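4. Preparing the practice pad and closing the first cut

This section is for the Grusine Suture Practice Kit, the version with the soft pad and the flat tray. If you have the older version with the hard pad, please read section 7 before you start, as the depth of the cut is different.

Everything in this section is for practice on the pad only. The kit is not sterile and it must not be used on a person or an animal.

4.1 Before you start

1. Put the tray on a table which does not move. The four rubber feet must all touch the table.
2. Take the pad out of its bag. Keep the bag, you will need it for storage.
3. Wipe the top of the pad with a dry cloth. Do not use alcohol. Alcohol makes the top layer hard after some weeks and then the needle does not go in nicely.
4. Lay the pad in the tray with the smooth side up and press the two long sides under the clips.
5. Move your lamp so the light comes from the side of your free hand. When the light comes from behind you, your own hands make a shadow on the cut.

Note: A new pad has a light smell of rubber. This is normal and it goes away in one or two days in open air.

4.2 Making the cut

1. Draw a straight line with the washable pen. For the first exercise, the line should be shorter than your middle finger.
2. Hold the knife like a pencil, with the blade almost upright at the beginning of the line.
3. Pull the knife to you in one slow movement. The cut must go through the top layer and stop in the second layer.
4. Open the cut a little with two fingers and check that it has the same depth everywhere. If one end is too shallow, go over this end once more.

Caution: The blade is sharp, also after many uses. Put it in the blade box at once after the cut. Do not leave it on the tray while you sew.

Caution: Do not cut through to the bottom layer. A pad which is cut through will open by itself under the clips and can not be repaired.

4.3 Placing single stitches

Use the black thread from the small packet for this exercise. The blue thread is thinner and we recommend it only from section 5.

1. Take the needle with the needle holder, a little behind its middle, on the side of the thread.
2. Put the point on the pad at a right angle. Turn your wrist and let the needle follow its own curve. Do not push it straight.
3. Come out on the other side of the cut at the same distance from it.
4. Pull the thread until a short tail is left, then tie the knot as shown on the knot card.
5. Move the knot to one side of the cut, so it does not sit directly on the line.
6. Cut both ends, but leave enough that you can take them with the tweezers later. 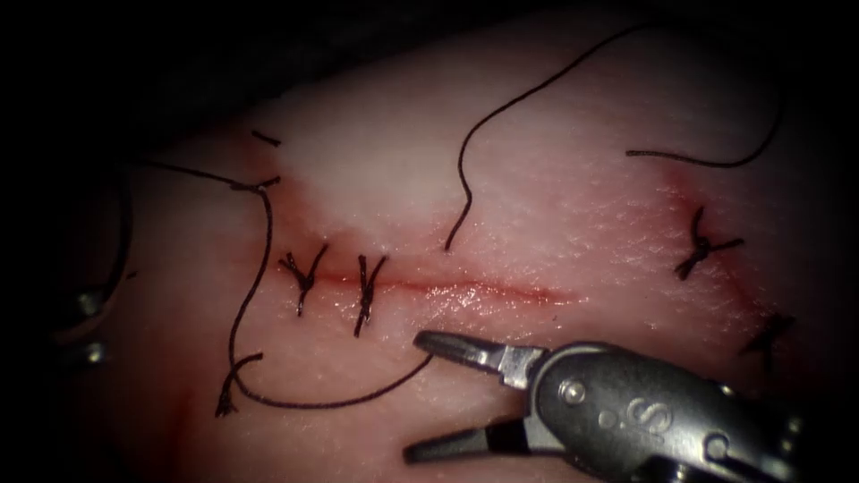
Keep the same distance from one stitch to the next. Many users begin with a good distance and then go faster and wider near the end. If this happens to you, make small dots with the washable pen first and sew from dot to dot. After a few cuts you can leave the dots away.

The two sides of the cut should meet without pressure. If the pad makes a fold under the thread, the stitch is too tight. Remove it and make it again one needle width beside the old hole.

4.4 Removing the stitches

1. Lift the knot with the tweezers.
2. Cut the thread on one side only, close under the knot.
3. Pull the thread out slowly, in the direction over the cut and not away from it.

One pad is made for 16 cuts when you leave a free strip between them. You can sew the same cut more than once, but the holes become bigger and the result is less exact.

4.5 Storage and spare parts

Put the pad back in its bag with the smooth side up. Do not lay the tray or other heavy things on it. Keep it away from the heater and from direct sun.

Spare pads are sold by Cadura under order number 1110. The black thread has order number 142 and the needle set 330. Please write the version of your kit on the order, you find it on the bottom of the tray.

Text of this section last changed: Oct 31, 2023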